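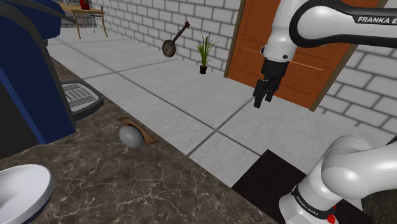 wk 6 - religion, schools + the state (cont.)

Picking up where we stopped, the funding question. Last week = who is allowed to open a school. This week = who pays, and what they get to ask for in return.

**Terms, get these straight before the quiz**

- establishment: state backs one church, officially
- accommodation: state makes room for many, pays for some
- strict separation: no public money at all, at least on paper

Most countries sit between 2 and 3 and move around. Don't write "secular country" in an essay without saying which kind.

**Case A: Herik**

River town, two churches, one public school. 300 pupils total, 105 of them bused out to a church school in Tilden. Town pays for the bus. Does not pay for the teachers.

Argument for: the bus is a safety service, same as a crosswalk. Helps the child, church gets nothing direct.
Argument against: without the bus the Tilden school probably loses a grade or two. So the money does reach it, just slower.

This is the "child benefit" argument. Comes back in May with the textbook cases so learn it now. Ask who would notice if the money stopped.

**Case B: the Frimpong report**

Read pp. 12-25 only. Skip the appendix, its mostly tables.

Main claim: mixed intake matters more than what is taught in religion class. Report wants faith schools to hold back up to 25 percent of places for families outside the faith. Objections:

1. parents of the faith get turned away from a school their parish built
2. small schools can't fill the places anyway
3. who checks? asking a six year old's family to prove belief (or no belief) is its own problem

Note the report never defines "mixed." Mixed by faith? income? street? Use this in your response, most people miss it.

**Case C: Skaltex**

Textile firm, runs a school for workers' kids. Morning prayer, opt-out by written note. Almost no notes sent in. Firm says that shows consent. Hmm. Parents work for the people collecting teh notes.

Compare w/ the public school opt-out from wk 4. Is a choice free if using it makes you visible? Two paragraphs on this, bring to section.

**For next time**

- finish Frimpong pages
- one page: pick Herik OR Skaltex, argue the side you don't hold
- no outside sources needed, cite the handout by case letter

Late papers same rule as before. Section room changed, check the door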